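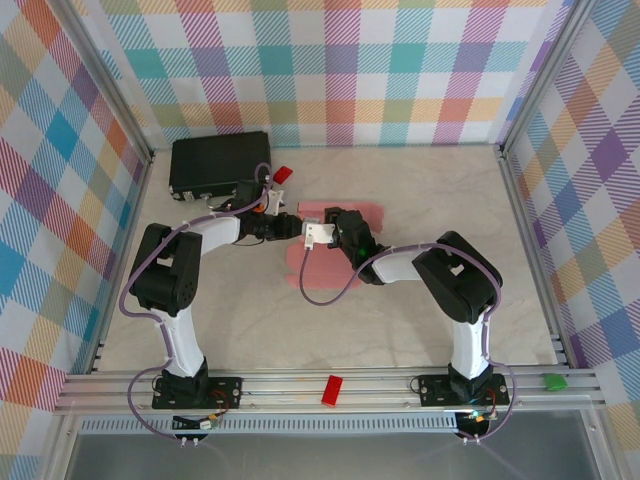 One reader at Sibiya wrote to ask why we still collect examples by hand when a simulator could produce more of them overnight. We get that a lot, so it comes first.

Why not simulate everything?
We do use simulation. Contact between two grippers and a part is where it lets us down, and those examples are recorded on real arms.

How many examples does a task need?
Stekdale aims for 196 per task. Handovers may need up to 1000.

How long is one example?
No more than 60 seconds. Longer attempts are split or dropped.

Do you keep failed attempts?
Yes – they are labelled as failures and stored separately.

Why are the walls patterned?
Backgrounds are changed between batches so the model does not learn to rely on one.

Can we send our own parts?
Yes. Post 3 of each to the Dindimero team in Cidville. The next batch starts in November.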